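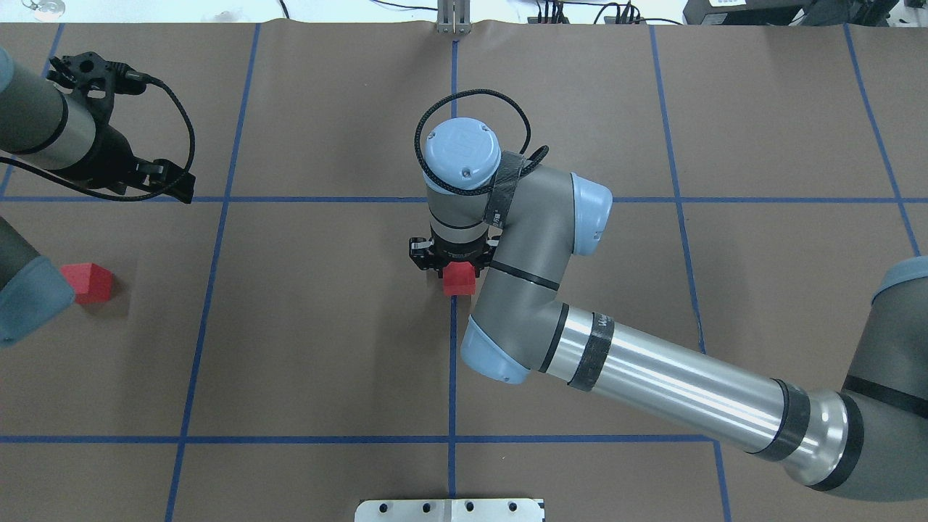
Lagman Reading Project: progress report to the Woko Fund

Period covered: the spring term, up to the end of May

The second half of the grant was released in February and has gone mostly on books and on Danuta Sadowski's hours as coordinator. We now run after-school reading sessions at both sites, Lagman and Briseo. Lagman has 50 children on the register. Briseo opened later and has 20, with a waiting list we hope to clear in September.

Attendance held up well until the Easter break and dipped after it, mainly among the older children, who had swimming on the same afternoon. Renato Cabrera has moved their session to Monday and numbers have recovered.

Books. We ordered 1000 titles from Nastar. All but one box arrived on time. The missing box held most of the early readers, so the youngest group shared copies for nine days – not ideal, but the sessions went ahead. Nastar has credited the delivery charge.

Tutors. Imelda Estrella trained the new tutors in March. Two have since left for paid work. Imelda Magbanua is covering one of the gaps and we are advertising the other. All checks are up to date.

Spending. Staff costs are in line with the budget. Room hire at Briseo is higher than planned because the hall put up its rates in April. We would like to move the unspent travel money across to cover this and ask for your agreement before the end of June.

Next term we plan to start a parents' hour at Lagman, repeat the reading checks done in January, and replace the shelving at Briseo – two quotes are in and a third is due.

Ronaldo Umali
Project manager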